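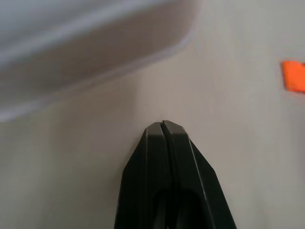
Learning to Drive, Unit 4: Clutch Control and Hill Starts

Welcome back! Tonight is the one everybody dreads, and it's my favorite of the whole course. Read this before your practice slot at the Flultby lot.

The bite point
The clutch joins the engine to the wheels. Somewhere on the way up, the pedal reaches a spot where the car wants to move – the nose lifts a little and the engine note drops. Find it ten times with the parking brake on before you try to pull away. Your left leg will ache!

Hill starts
We use the ramp on Moriarty Road. Parking brake on, first gear, a little gas, clutch up to the bite, then release the brake. If you stall, clutch down, foot brake on, start again. Everyone stalls, me included.

Practice route
Out on Route 162, left at the Pondlow grain store, back by Route 101. The gravel stretch is 400 yards long and great fun at 15 mph. Brake early there, and keep your thumbs outside the wheel rim.

Before next time
Read the Undadard workbook, chapter 5. Log your hours, with a parent's initials by each entry. Bring flat shoes with thin soles.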